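24 July 2024

Up at 5, no coffee left, drove in anyway. Third week with the Drundix arms on the sorting line and my hands still don't know what to do with themselves. Used to be I'd grab, shake, fold, toss, next. Now I stand at the end with a tablet and wait for the thing to ask me somthing.

636 pieces yesterday on our side. Target is 900. Palacios wants it by December, says so every meeting. Down to 2 of us per shift where it was 7. The others went to the Jindodthorpe building, packing mostly. Quieter at lunch. Miss the radio fights.

Not all bad. Shoulder hasn't hurt since last Monday. No more bins over my head. But the pay grade thing is still "being looked at" and my title is now line attendant, whatever that is. I was a sorter eleven years.

Towels are easy for it. Anything thin and slippery is slow, grips it, lets go, tries again, and I'm supposed to keep my hands out till the light changes. Hard! You want to just reach in.

Flowered stuff on a black ground today, all bunched and twisted where the fingers close in on it. 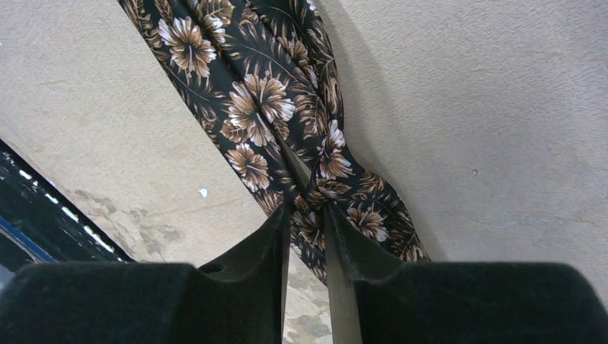
Bảo Ngô thinks we should ask for the training in writing, the real Umska course and not the video, before they cut anybody else. He's probaly right. Said I'd sign if he writes it up.

Home by 4. Feet fine, head tired, which is new. Call Mom. Buy coffee.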